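Skavwood Works Liaison Group
Minutes of the meeting held on 10/05/2019, Meeting Room 2

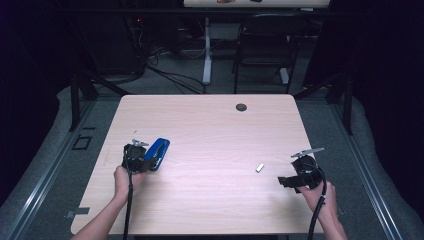 1. Apologies and previous minutes
Apologies had come in from the night shift representative and from Stores. The previous minutes were agreed with one correction: the visit to Zarach was paid for from the training budget, not from travel.

2. Report on the visit to Zarach
The party spent the morning in the demonstration area. The hosts showed the hand-held grippers, which are worked in pairs, one in each hand, with a trigger grip and two metal fingers at the end. The task on show was handling a stapler at a table. The hosts said that recordings of tasks done this way are used to teach a robot arm the same job. They aim for 100 recordings of a task before any training starts.

Members of the party were each given a turn. Comments noted:
- The trigger was easy to learn. Turning the wrist while holding something was harder.
- The cables got in the way when reaching across.
- Small flat items were much more difficult to pick up than the stapler.
- Left-handed visitors had no particular trouble.

The Packing representative asked whether the grippers would cope with our fittings bags. The hosts would not say without trying them. Agreed to send a box of 400 mixed bags, including the slippery ones.

3. Güler quotation
The quotation for the trial cell on Line 2 has been received. It leaves out guarding and floor fixings. The group did not want to take it further until a full price is in. Maintenance asked that the existing air supply be checked first, as it already drops when both presses are running.

4. Open day, June
The hosts have offered to bring the grippers to our open day. There was support for this, provided visitors can try them sitting down as well as standing. So far 76 people have put their names down. The canteen will need final numbers a week beforehand. Parking will be on the Skuvby side only, and the weighbridge is to be kept clear.

Concern was raised that families might take the demonstration to mean jobs are going. A short notice will be written and shown to the union side before it goes up.

5. Any other business
The door closer by Goods In is still broken. Reported again.

Actions
Packing: send fittings bags to Zarach
Purchasing: ask Güler for a full price with guarding
Maintenance: check air supply, Line 2
Office: draft open day notice, confirm table and seating

Next meeting: June, after the open day, same room.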